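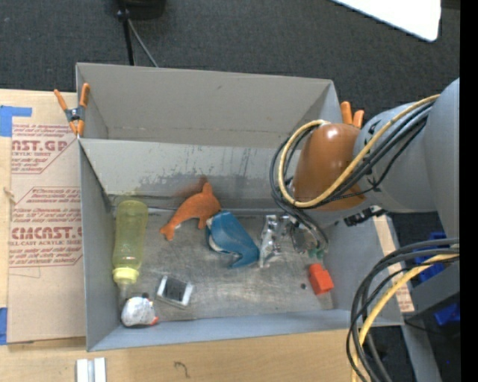 The cell 2 fault came back on Tuesday, and I now think the cable dressing at the wrist is the cause. The arm went to protective stop at the end of a descent into the bin, with a force limit trip on joint 5 and no object in the fingers. I had assumed we were touching the divider. With the gripper down in the lower compartment near the small silver piece, the fingers are hovering clear of it, and the thing worth looking at is higher up: the thick yellow cable makes a wide arc around the wrist housing, with the black ones running alongside. That loop has to go somewhere when joint 6 rotates. On the trips I could reproduce, it went tight.

Some numbers from the log. The run was 131 pick attempts. The arm stopped at attempts 31 and 121 with the same code, and both had a commanded wrist angle past 40 degrees in the positive direction. Attempts on the negative side never tripped. I then jogged the arm by hand through the same angles over an open table, no contact possible, and the joint 5 torque estimate climbed the same way. The bin and its contents are therefore out of it.

Replying to the earlier points:

Ingeborg Lüthi wrote on Thursday, February 13, 2020:
> Before anybody changes the payload setting again, please check
> whether it still matches the gripper. The Jarkberg fingers were
> swapped in September and I can't find a note that the mass was
> updated. A wrong payload would give you a torque offset that
> looks like contact.
>
> Also, please do not raise the force limit to get through a run.
> Yilma did that for one shift and we ended up with a bent finger
> and a cracked bin.

The payload was wrong, as you suspected, and I have corrected it. It gave a constant offset, so it made the trip come sooner, but it does not explain a torque that grows with wrist angle. With the right payload loaded, the jog test still trips, a few degrees later.

The force limit is back at the Prorton default and I have locked it in the safety configuration. The Jestby planner was also set to clear protective stops by itself and retry. I turned that off. It is the more serious finding, in my view — the arm was restarting against a load with no person confirming it was safe to move. Anyone running cells 1 or 3 should check the same flag, auto_clear_pstop, and set it to 0.

Until the cables are rerouted, cell 2 is limited to wrist angles below 30 degrees and reduced speed. Please keep hands out of the bin unless the stop button is pressed, including when the arm looks idle.

Open question for the list: has anybody moved the clamp point for the wrist bundle back to the forearm on this arm? I need to know how much slack you left and whether it snagged on the rim of the bin at full depth.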